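Veltera Bench Purchase Table: README

This folder holds the purchase table for a two-arm tabletop bench, along with the planning notes that go with it. It was put together at the Gadonport site while we were preparing the order for a second bench at Dekthorpe. Other groups asked for the spreadsheet, so it is shared as is.

Contents

purchases.csv: one row per line item ordered for the bench
consumables.csv: things we expect to buy again
plan_dekthorpe.txt: the draft order for the second bench
images/: two views of the bench in use

Size

purchases.csv has 532 rows. consumables.csv is much shorter and is still growing. Rows are not in date order. Sort by order_ref if you want to see what was bought together.

Fields in purchases.csv

order_ref: our own order number
item: short name, free text
category: arm, gripper, table, cable, safety, compute, spares, shipping, other
unit_cost: price per unit before tax
qty: units ordered
lead_weeks: weeks from order to delivery, blank if not recorded
supplier_code: two letters, real supplier names removed
needed_again: yes, no, or unsure

All costs are in US dollars. Quotes that came in another currency were converted on the day the invoice was paid. Shipping is a separate row and is never folded into unit_cost. Returned items stay in the table with a qty of 0 and a note in the item field.

What the numbers are good for

Use the table to build a first budget for a similar bench, or to check a quote. The largest single row outside the arm category is the compute order at $2,887. The smaller rows are easy to overlook when planning. Our first budget had $600 for cables, mounts and fasteners together, and that line was overspent before the second arm was bolted down. The Dekthorpe draft gives each of the three its own line.

Lead times matter as much as price for some items. Spare gripper fingers took longer to arrive than the grippers themselves. If you plan to start work in November, order spares with the main order.

What is missing

Staff time is not included. Neither is floor space, electrical work or insurance. The room was already fitted out when we moved in, so a group starting from an empty room should get local quotes for those. The Valderrama bench was bought under a different contract and has no rows in this table.

Known problems

The category field was filled in by more than one person. Some mounts are under table and some are under other. A few early rows have lead_weeks measured from the quote and not from the order. These have not been corrected.

Images 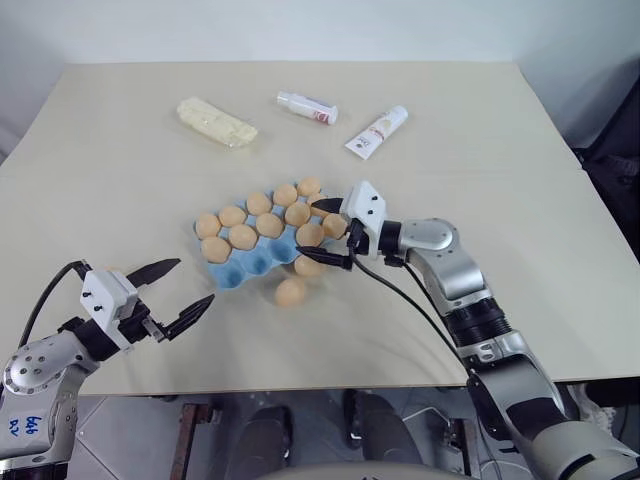
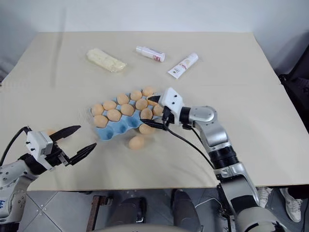

Consumables have their own file because they follow a different budget cycle from the hardware. Arms and grippers are bought once and written off over several years, while task items are bought from petty cash and replaced as needed. Most of the task items are ordinary store goods, such as the eggs in the light blue carton, the small white bottle and the squeeze tube. Each kind gets its own row in consumables.csv, with the store price and the number we keep on hand. Eggs are entered by the dozen, and we budget for spare cartons as a separate item. For Dekthorpe the draft copies these rows unchanged, except that storage bins are added.

Updates

New rows are added when an invoice is paid. Open orders are not listed. If you find a cost that looks wrong, send the order_ref and the field name to the Gadonport bench team and we will check it against the invoice.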